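Galerie: Halle Erkik, Decke und Beleuchtung

Startseite > Objekte > Halle Erkik > Decke

Die Halle Erkik wird von Skunwood als Lager- und Arbeitshalle genutzt. Die Dachfläche beträgt 3.312 m². Das Tragwerk ist durchgehend sichtbar, eine abgehängte Decke gibt es nur im Büroeinbau an der Nordseite. Die Galerie ergänzt den Bestandsordner und behandelt ausschließlich den Bereich oberhalb der Regaloberkante. Boden, Tore und Außenanlagen haben eigene Seiten.

Bestandsaufnahme: Zawadi Minja, Büro Pedley
Texte und Bezeichnungen: Rekha Namboodiri
Elektrotechnik: Surdu

Zur Lesart: Mit "Deck" ist das Trapezblech gemeint, mit "Träger" das vollwandige Profil, mit "Binder" der leichte Fachwerkträger mit offenem Steg. In den alten Plänen werden die beiden letzten Begriffe gelegentlich vertauscht. Maßgeblich ist die Bezeichnung in der Bauteilliste.

Dachdeck
Profiliertes Stahlblech, unterseitig weiß beschichtet. Die Längsrippen laufen quer zu den Bindern. Die Beschichtung stammt aus der letzten Renovierung und wurde vom Hubsteiger aus im Spritzverfahren aufgebracht. Nachträgliche Bohrungen im Deck sind nicht zulässig, Abhängungen werden am Binderuntergurt geklemmt.

Träger und Binder
Hauptträger und Binder sind im gleichen Weißton gestrichen wie das Deck. Insgesamt sind 34 Binder verbaut. Die Knotenpunkte wurden bei der Aufnahme einzeln nummeriert, gezählt wird von der Büroseite zum Tor. An den Anschlüssen der Binder an die Hauptträger ist die Beschichtung stellenweise dünner als im Feld, eine Ausbesserung ist in der Wartungsliste eingetragen.

Leitungsführung
Stromleitungen verlaufen in dünnen Rohren und als Einzelkabel unter dem Deck. Die Hauptachse folgt dem mittleren Träger, die Abzweige gehen rechtwinklig ab. Steuerleitungen und Leuchtenzuleitung liegen in getrennten Rohren. Stillgelegte Kabel der früheren Lüftungssteuerung sind mit grauer Manschette gekennzeichnet und bleiben bis zum nächsten Umbau liegen.
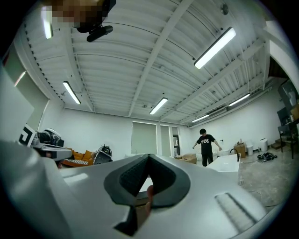 Hallendecke von unten: weißes Trapezblech, Stahlträger und Binder, Leuchtstoffleuchten in Betrieb.

Allgemeinbeleuchtung
Langfeldleuchten mit Leuchtstofflampen, abgehängt. Bestand laut Leuchtenliste: 66 Stück in der gesamten Halle. Die Leuchten sind in Gruppen geschaltet, die Schaltstellen befinden sich neben dem Personaleingang und am Tor. Die Lampen einer Gruppe werden gemeinsam getauscht, Einzeltausch nur bei vorzeitigem Ausfall. Die fast 14 Jahre alten Vorschaltgeräte im torseitigen Feld sind für den nächsten Austausch vorgemerkt.

Weitwinkelaufnahmen
Bei starker Weitwinkelverzeichnung erscheinen Rippen und Träger gebogen. Alle Bauteile sind gerade. Abstände und Winkel dürfen solchen Aufnahmen nicht entnommen werden, dafür liegt der Deckenspiegel im Maßstab 1:100 im Bestandsordner. Auch die Größe der Leuchten täuscht: Es ist durchgehend derselbe Typ in derselben Länge montiert.

Sprinkler
Sprinklerköpfe in kleiner runder Bauform, teils in unmittelbarer Nähe der Leuchten. Bei Arbeiten an den Leuchten ist die Schutzkappe aufzusetzen und nach Abschluss wieder zu entfernen. Kontrolle der Kappen durch die Schichtleitung, Eintrag im Betriebsbuch. Die Lagerhöhe darf die Markierung an den Stützen nicht überschreiten.

Farbton und Reflexion
Deck, Träger und Binder haben eine matte Oberfläche. Der Weißton wurde bei der Lichtberechnung als Reflexionsfläche angesetzt. Wird ein Teilbereich in einem anderen Ton überstrichen, ist die Berechnung für das betreffende Feld zu wiederholen. Muster des Farbtons liegen bei Pedley, die Rezeptur steht auf dem Deckblatt des Bestandsordners.

Reinigung
Staubablagerungen sammeln sich auf den Untergurten der Binder und auf der Oberseite der Leuchten. Gereinigt wird trocken mit Absaugung, einmal jährlich im Dezember. Das Feld über dem Büroeinbau ist nur über die Wartungsluke zugänglich und wird getrennt beauftragt.

Offene Punkte
Leuchtenliste und Schaltgruppenplan verwenden unterschiedliche Nummern, die Angleichung liegt bei Surdu.
Beschichtung an den Binderanschlüssen: Angebot angefordert.
Beschriftung der Rohre im torseitigen Feld fehlt.

Die Bauteilliste kann bei Rekha Namboodiri angefordert werden. Anfragen zu Schaltgruppen und Leuchtmitteln bitte direkt an Surdu, Sprechzeit freitags am Vormittag.

Weiter zu: Halle Erkik, Boden und Markierungen
Zurück zur Objektübersicht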